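4.2 Why offices keep old desktop computers

The offices in Uvitz and Deng gave us 568 written answers about when a computer is replaced. We had expected that speed would be the main reason, but most of the answers speak about money and about habit. A computer is often kept until the person who uses it leaves the office, and then it goes to a cupboard, where it can stay for up to 11 years. The labour of moving files was also named as a reason to wait. 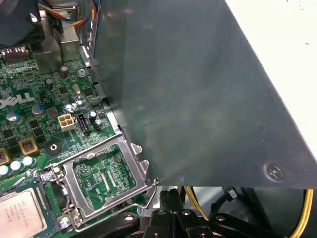

Who decides that a computer is finished?
In most of the offices it is the person who pays the bills, and this person is seldom the one who sits in front of the screen. The user is asked late or is only told the date.

The two groups also understand the word "old" differently. For the payer it means that the guarantee has ended. For the user it means that the machine became annoying – a programme opens slowly, or the fan is loud.

Figure 4. Open desktop computer with a green motherboard. 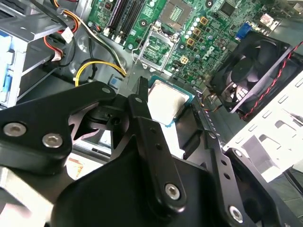 4.3 Storage and second use

Of the 60 offices we visited again in September, only nine had a written rule for stored machines. The others kept them near the printer, in the cellar or at the home of an employee. Fear about private data was the usual explanation, and it was given also by offices which had already erased the disks.

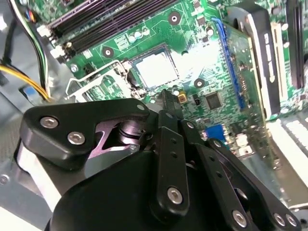
Vasco Guerreiro objected that fear is too strong a word, and that many offices simply do not know whom to call. We accept this in part. In Vidaddale there is a collection centre on the main street, and the cupboards were still full. We therefore asked what the offices would want in return for a stored computer.

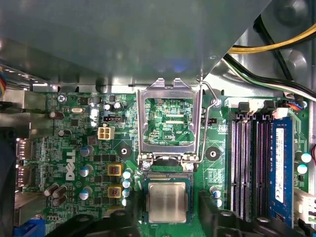
The most common wish was a signed paper which confirms that the data is gone. Payment came second, far behind it, and a few offices asked only that somebody comes with a van.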